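[skillden-list] Re: Re: Item 968, and the general state of the gadget shelf

From: Satish Dixit
To: skillden-list

On 09/02/2021, Morkel Road Kitchen wrote:

> Dear all,
>
> Quick one about the lending shelf. Item 968 has come back from its
> last outing and the label has come off, so it's in the book as
> "jar, misc." Can anyone tell us what it is meant to do? It's been
> described to us as a soap pump, a sugar shaker and "that thing from
> Grindodach", none of which helped the person who wanted to borrow
> it for onions.
>
> Also, whoever has the big Dobos mixing bowl, please may we have it
> back. It was due in May.
>
> If we can't work out what 968 is we'll put it in the box for the
> next jumble sale. Same goes for the other unlabelled bits. There
> is no room on the shelf for mysteries.
>
> Morkel Road Kitchen

Please don't put it in the jumble box. I can say with the confidence of a man who has borrowed it three times that 968 is a chopper, by which I mean the small sort you do one shallot in and then wash for longer than you chopped. I also understand the soap pump theory. My own daughter tried to get hand wash out of it.

The trouble is the lid. It's far too big for the jar. You look at that little glass pot with the great cream hat on it and your brain says bathroom. Put it next to the taps, where somebody always puts it, and it's halfway to being a soap dispenser already. I had it on the white table to check it over before replying, and even knowing what it was I had a moment of doubt. 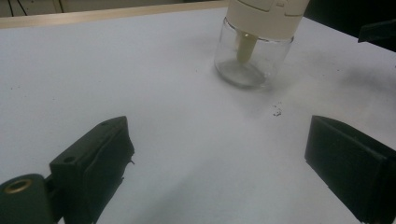
I'd also like to defend it against the charge that it doesn't work, which I gather was the real complaint behind the "misc." It works perfectly well on the things it likes. It likes garlic. It likes parsley so long as the parsley is dry, and walnuts in small amounts. It doesn't like carrots, and it has opinions about ginger which I won't repeat on a family list. Onions it will do if you cut them up first, at which point a suspicious person might ask what the chopper is for.

The person who wanted it for onions should be told this before they sign the book. Last spring I lent my own (a near relation of 968, bought from the Grindodach stall and now deceased) to a neighbour who put half a swede in it. She gave it back in a carrier bag. We still speak, mostly about the weather.

As to "that thing from Grindodach", I'm fairly sure it isn't. The Grindodach ones had a green base and a noise like a moped. I don't know where 968 came from. It was on the shelf when I joined, between the jam funnel and the second-best sieve, and I've never met anyone who'll admit to donating it.

Somebody wrote to me off-list to say that the middle bit must be missing, because they'd tried it with a spoonful of capers and the capers just sat there looking up at them.
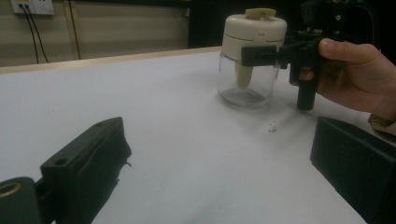

Capers are a poor test, in my view, and I say that as someone who has tried it with capers. They're small and wet and they go straight to the floor of any pot you put them in. The middle bit is very much present. It's the cream-coloured stalk that hangs from the centre of the lid, and it stops well above the bottom of the glass, so anything lying low has every chance of a quiet life. Whether it was made like that or has lost some length over the years I couldn't tell you, but I've always got round it by putting more in. A spoonful of anything is an insult to it. Fill it to a third and give it a shake every so often, the way you would with a toddler's snow globe.

I'd be grateful too if borrowers would wash the glass properly. There's a bit of a film near the bottom which I don't think is my doing, although my household isn't famous for its rinsing. Hot water, a drop of washing-up liquid and a bottle brush. Take the lid off first. I would have thought that went without saying until the incident with the pasta maker. Lids shouldn't be left to soak in the sink overnight with the roasting tins either, where they pick up a smell of lamb and pass it on to the next person's pesto.

On the wider question of the shelf, I have some sympathy with Morkel Road. I went through it when I dropped the jam funnel off and it's a sorry sight. There are 46 entries in the book under K, most of them apparently standing for "kitchen", and one of them is a bicycle pump. I found 8 loose lids and nothing they fitted. There's an egg slicer with a wire gone, which is still a perfectly good egg slicer if you don't mind one thick slice, and an object in a sock that I put straight back.

What would help, I think, is for each thing to have its name on it as well as its number. "968" is no use to a man standing there with garlic. I've written "CHOPPER, SMALL, NOT SOAP" on a luggage label and I'll tie it on when I bring it back. I did consider sticking it to the lid, but the last label was stuck to the lid and we've seen how that ended. I checked the top for somewhere to loop the string and there is a knob up there that may do.

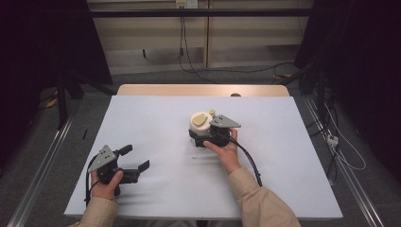 If that doesn't hold I'll put a rubber band round it, and if the rubber band goes the way of the others (there was a tub of them in the drawer at Christmas, does anyone know?) then I give in and you may call it whatever you like.

I'm happy to do labels for the rest of the shelf as well, within reason. I've got a packet with 16 left in it and a pen that mostly writes. Could people who know what their donations are please tell me by reply, to me and not to the whole list, as last time we had a week and a half on the subject of the melon baller and two members left. I'd particularly like to hear about:

The wooden paddle with holes in it. Butter? Discipline?

The tin with a crank that turns but doesn't appear to turn anything else.

The contents of the sock, though only if the answer is a nice one.

About the Dobos bowl. I haven't got it. I had it at Easter, for the bread afternoon, and I took it back myself and signed the book, and you'll find my signature there, under somebody's shopping list. I'd look in the cupboard over the fridge at the hall, where large things go when a tall person has tidied up. I am not tall and have an alibi.

I'll be bringing 968 back when I'm next over, washed, labelled and with a few words on a card about onions. If anyone wants it before then they can collect it from mine. Ring the bell twice, as the first ring only wakes the dog.

Satish

PS. Whoever has the other jam funnel: the one I returned was mine. I'd like it back please, and you can have yours, which I found behind the bread bin.

_______________________________________________
skillden-list mailing list
To leave the list, send a message with "unsubscribe" in the subject line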